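Pricing up a folding helper without losing the month's budget

I nearly went for the Kaltier starter set in December on looks alone (lovely box, silly reason). If you're shopping for arms for laundry jobs, write your sums down first! My three quotes were 398 for the Kaltier, 412 from Lureck and 424 from Akpalu, all for a pair of arms, and only Lureck included delivery to Lutstead.

Try any kit on a proper jumble before you pay, T-shirts and all, and never on one neat flannel.

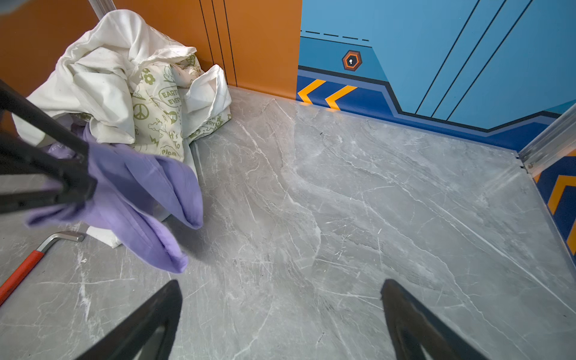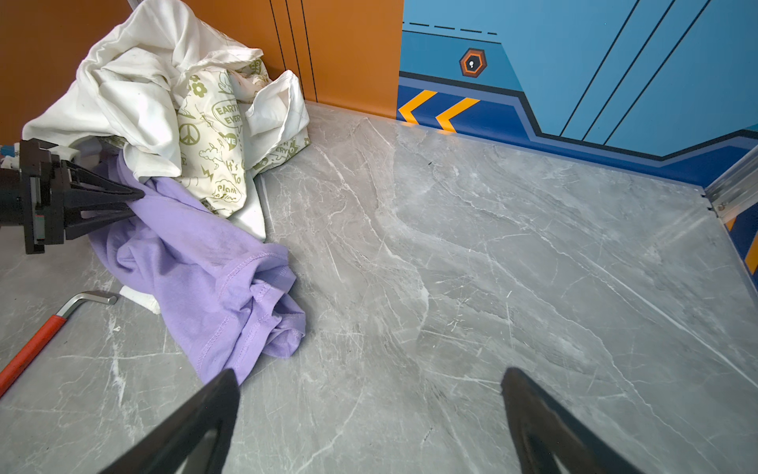 Same heap, seen from above and then close up again:

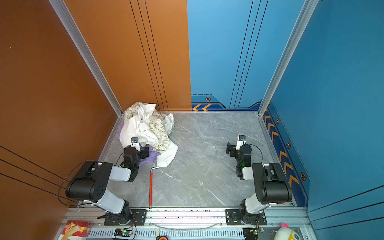
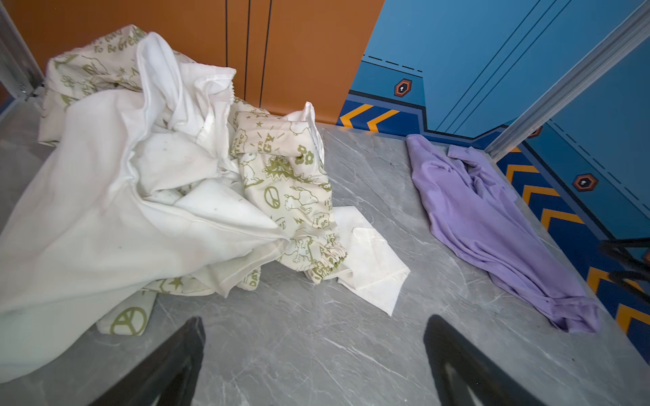

Next, the bits that aren't in the quote. I put by up to 8 per cent for spare finger tips, cable ties and a decent hex key, and I'd already spent half of it before the first wash day. Measure your worktop too, with the arms stretched right out. Mine wanted far more room than the leaflet let on, so the ironing board has moved to the landing.

I went with Lureck in the end. Ask about the returns postage as well, as I forgot to and I'm still waiting for them to email me back.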